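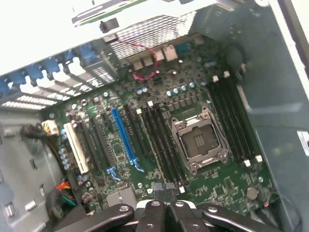
Mavum ist mein Notizordner zum Zerlegen und Wiederzusammenbauen von Bürorechnern, und diese README ist der Teil, den man vorher lesen sollte (ja, wirklich, auch wenn es juckt). Angefangen habe ich damit, weil ich mir nie merken konnte, welcher Riegel in welchen Platz gehört. Ein grünes Board mit offenem Sockel, acht leeren Speicherplätzen und einem knallblauen PCI-Express-Slot sieht auf den ersten Blick ja ganz freundlich aus, aber sobald man den ersten Riegel in der Hand hat, geht das Rätseln los. Vier Plätze links vom Sockel, vier rechts, und im Handbuch steht dann eine Tabelle, die sich nur erschließt, wenn man das Board genau so herum hält wie der Zeichner.

Was drin ist

Der Ordner enthält 908 kurze Einträge, jeder zu genau einem Handgriff: Riegel rein, Riegel raus, Sockel öffnen, Karte setzen, Platte in den Einbaurahmen klemmen und so weiter. Dazu kommen 53 längere Texte, in denen ich eine komplette Zerlegung am Stück beschreibe. Sidra Warraich hat die meisten davon gegengelesen und mir dabei die schlimmsten Begriffe ausgetrieben. Bei mir hieß vorher alles "das Ding mit der Klammer", und das hilft beim Suchen leider überhaupt nicht.

Die Dateien sind schlichter Text, UTF-8, eine Datei pro Eintrag. Der Dateiname fängt mit dem Bauteil an, dann kommt der Handgriff, dann eine laufende Nummer. Umlaute habe ich in den Namen weggelassen, in den Texten stehen sie ganz normal.

Die Felder

bauteil: cpu, ram, karte, platte, netzteil, luefter oder kabel
handgriff: ein Verb, immer im Infinitiv
vorher: was schon ausgebaut sein muss
werkzeug: meistens leer, sonst Kreuzschlitz
notiz: mein Senf dazu

Das Feld "vorher" ist mir das wichtigste! Da steckt die ganze Reihenfolge drin, und wer es ignoriert, baut garantiert irgendwann einen Lüfter zweimal aus. Ist mir im Juni gleich an zwei Abenden passiert. 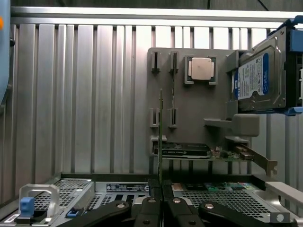
Muss ich die Platte abstecken, bevor ich den Einbaurahmen herausziehe?

Erst Strom- und Datenkabel ab, dann den Rahmen ziehen. In den Einträgen steht das unter "vorher", und zwar bei jedem Rahmen einzeln, auch wenn es sich wiederholt.

Ein Wort zu den Bezeichnungen. Ich schreibe "Einbaurahmen" für alles, worin eine Festplatte klemmt, und "Käfig" für das Blech, in das der Rahmen hineingeschoben wird. Cecilia Adjei sagt zu beidem Schlitten und hat damit vermutlich recht, aber jetzt sind die Dateien eben so benannt und ich fasse das nicht mehr an. Wer lieber Schlitten liest: In der Datei synonyme.txt stehen beide Wörter nebeneinander, insgesamt sind das 2.306 Zeilen, und da ist wirklich jede Schreibweise drin, die mir je untergekommen ist (SATA-Kabel, Sata Kabel, S-ATA, das flache Kabel ...).

Ablage auf dem Tisch

Bevor ich anfange, liegt bei mir alles in fester Ordnung: Schrauben in den Deckel einer alten Teedose, Riegel auf die antistatische Matte, Karten daneben mit der Leiterbahnseite nach oben. Prozessoren kommen sofort in ihre Schachtel und bleiben da. Das klingt pingelig, spart aber viel Sucherei, und die Matte habe ich irgendwann mit Klebeband in 9 Felder geteilt. Die Felder tauchen in manchen Notizen als F1 bis F9 auf. Wer keine Matte hat, liest einfach drüber weg.

Gehäuse lege ich grundsätzlich auf die Seite. Stehend arbeiten geht auch, aber dann fällt einem die Karte entgegen, sobald die Verriegelung aufgeht. 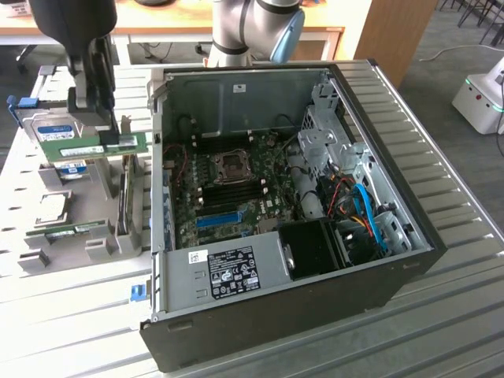
Woran sehe ich, dass ein Speicherriegel richtig sitzt?

An den Verriegelungen an den Enden des Steckplatzes: Sie müssen ganz zugeklappt sein und in der Kerbe des Riegels liegen. Steht eine auch nur ein bisschen ab, nehme ich den Riegel wieder raus und setze ihn neu an.

Was fehlt

Notebooks fehlen komplett, die machen mir keinen Spaß. Netzteile sind nur als Ganzes drin, also Stecker ab, Schrauben raus, herausheben. Geöffnet werden sie in keinem Eintrag, und bitte schickt mir auch keine solchen Einträge! Wärmeleitpaste kommt in drei Texten vor, alle drei widersprechen sich, das räume ich noch auf.

Versionen

Der erste Stand hieß noch Ternine und hatte kein Feld "werkzeug". Wer den noch auf der Platte hat: bitte löschen und neu holen, die Nummern passen nicht mehr zusammen. Korrekturen nehme ich sehr gern, am liebsten eine pro Nachricht und mit dem Dateinamen in der Betreffzeile.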